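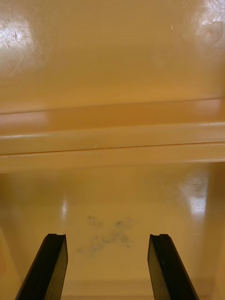

Gripper fingers inside the yellow plastic compartment, Rultdale demo hall.

Visit report, Clarkinik open day, October 25, 2026

Clarkinik showed its Gridley gripper kit on two stations. Liv Haugen and I spent most of our time at the bin station, where the arm works inside a molded compartment in glossy plastic. Glossy yellow is a fair test for a wrist camera: the surface throws back glare in several patches, and the ledge across the back reads as a bright strip with a dark seam under it.

The fingers are black with squared tips, each with a small notch on the inward side. Edvin Eklund of Clarkinik said the notches are meant for thin edges and cord. Tips are sold in pairs and swap with one screw per finger.

Clarkinik's log for the station listed 1,006 attempts, 886 of them completed without operator help. Most of the rest were put down to glare – the depth estimate drops out over highlights. An exposure update is planned for April. We asked for the log broken down by part type and were told it would be sent.

Open points:
Cleaning interval for the compartment. Ours would be wiped once per shift, and there was a gray smudge on the plastic here.
Price of the Samarakoon controller, quoted separately.
Cable routing at the wrist. Manee Wiriya will check it against our cell drawings.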